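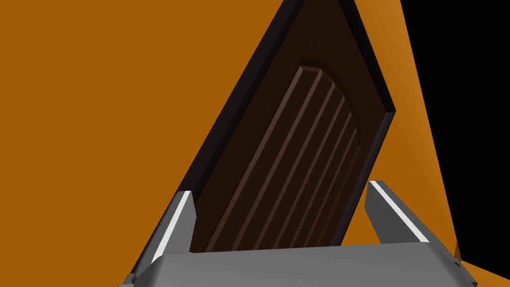
I've been selling small wood gasifiers out of Flurnville for a while now, and the Kettani 13 is the one I'd put behind my own house (I did, in fact!). It takes dry wood chips, turns them into gas, and runs a generator that puts out 13 kilowatts. The whole unit stands in a closed shed, so measure your doorway before you call me. A dark brown door with a raised arched panel, set against an orange wall, looks great on a house, but for this you want a plain double door that swings out all the way.

What you get: the gasifier, the filter box, the generator, the control panel and a chip hopper that holds 300 pounds. I include the first set of filters too. Change them every 200 hours, and please don't try to stretch it, I've cleaned out enough sticky engines already.

Chips need to be dry and fairly even in size. Sawdust clogs it, and bark makes a mess of the grate. If you don't have a chipper, ask me about the Zornemora, a slow little machine that I like a lot.

Fouad Zaki in our shop builds each unit to order and runs it on the test stand before it goes on the truck. Delivery inside the county is free. Farther out I charge $300, and you'll need a forklift or a tractor with forks at your end.

The engine gets its big service at 3,000 hours. We can do that at your place, or you can bring the engine in and save a bit.

Want to hear one running? Come by the yard any weekday, or call and ask for Aicha Nasr. She handles the orders and knows the wiring better than I do!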